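The dishwasher can wait

The head of testing at Heno has a dishwasher at home that she loads herself, every night, and she would like this on the record before we get started.

"People assume I've got something at the house that does it for me," she says. "I have a teenager. The success rate is lower than the arm's."

Heno is a small firm that tries out robot arms on other people's behalf. A manufacturer or a software outfit claims its machine can do a chore, and Heno sets the chore up and finds out. Most of it happens in simulation these days, in rooms that exist only on a computer, where a dropped plate costs nothing and you can run the same job 700 times before lunch. I had come to ask whether any of this would be folding my towels soon. She offered me tea and said no.

What about the shop floor, then? She was a bit more cheerful about that. Packing identical boxes, yes. Feeding a press, certainly, that's been done for ages. It's the jobs in between that cause the grief - the sort you'd give a new starter on their first morning without thinking to explain.

"Go over to that panel and deal with the square bit. That's an instruction you could give anyone. You'd point. They'd wander over, and if the square was on a slant they'd tilt their hand and not even know they'd done it."

She turned her monitor around so I could see what she meant.

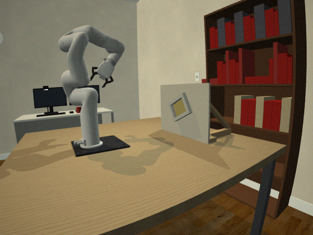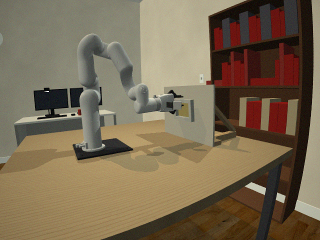

One simulated room, two moments: the gripper away from the panel, and up at the square.

"I get visitors who look at that and ask me where the robot is going to do something hard," she says. "Reaching for a thing on an upright surface is hard. A table holds things up for you. A wall does you no favours at all."

I asked why they bother with the furniture. Surely a simulated arm doesn't care about books.

"The arm doesn't. The software looking through the camera might. We've had programs that were marvellous in a plain grey room and went to pieces when you gave them a bookcase. Shadows are another one. You and I know a shadow isn't an object. I've watched a very expensive program try to go around one."

She has a running list of chores, which she calls the honey-do list, graded by how soon she'd trust a machine alone with each of them. Wiping a bare counter is near the top. Putting groceries away is well down, on account of the eggs. Making a bed with a fitted sheet is at number 60 and she has no plans to move it. "I can't do a fitted sheet either," she says, "so I'd have nobody to mark it."

The gap between the computer and the real bench is the part clients like least. One program for a job called Arnel did 14 good runs out of 14 in simulation. On a real arm, same job, it managed 10. The client wanted to know what had happened to the other four.

"Friction happened. A cable tugged. Somebody had moved the bench a hair and the machine didn't care for it. I wrote all that down and they asked if I could put it more positively."

Could she?

"I said the arm was undamaged."

She's less gloomy than she sounds. When she started, a report would come back saying the gripper had missed by the width of a hand, and now they argue over the width of a coin. She thinks small factories will see the benefit well before kitchens do, partly for the dull reason that a factory will bolt its table down. A kitchen has a dog in it, and a colander that lives somewhere different every week.

So when should I expect my towels?

"Fold them yourself," she says. "Or do what I do and leave them in the basket until they're used up."

She had another batch of runs starting in July and wanted to get back to setting it up. On the way out I passed the staff kitchen, where a sign asked people to please rinse their own mugs. There were several in the sink.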